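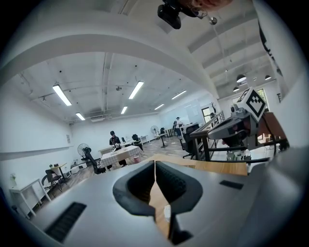
Figure 3. Wooden tabletop seen through the gripper opening, with a small white object resting on it.

3.2 Log supply and moisture at delivery

The Mastham yard buys hardwood logs from two sources, the Grumberg concession and a group of private woodlots near Skondden. Logs from Grumberg come by rail and are stacked for up to three weeks before sawing. Those from Skondden come by truck and are usually sawn within days. The two streams were kept apart throughout the study, and each log carried a painted end mark from the landing to the kiln.

We recorded 699 logs between the opening of the season and the end of July. Diameter was taken at the small end, under bark. Moisture content was measured by oven drying, using disks cut 80 cm from the butt, since the outer ends dry too fast to be of use. Logs with heart rot were graded and sold as usual but left out of the moisture figures.

End checking was the main cause of loss in the rail stream. Most checks were shallow and came off with the first trim cut, although the longer ones ran into the board and lowered its grade. Wax coating at the landing had been tried by the yard in earlier seasons and dropped on grounds of cost.

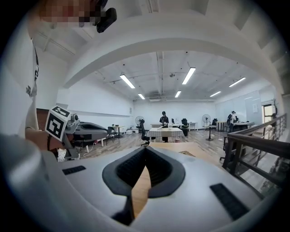

Sawn boards were stacked on dry stickers under an open roof and turned once. The yard's own rule is to move a stack to the kiln when the sample boards stop losing weight from one week to the next - a slow method, but one the buyers accept. Govindasamy, the largest of these buyers, takes roughly 2,000 boards a season for stair treads and table tops and rejects any board with a visible check on the face side.

Rejected boards were not remeasured. They went back to the yard and were cut down for pallet stock, so the recovery figures in the next section count them as low grade whatever their moisture content at the time of sale.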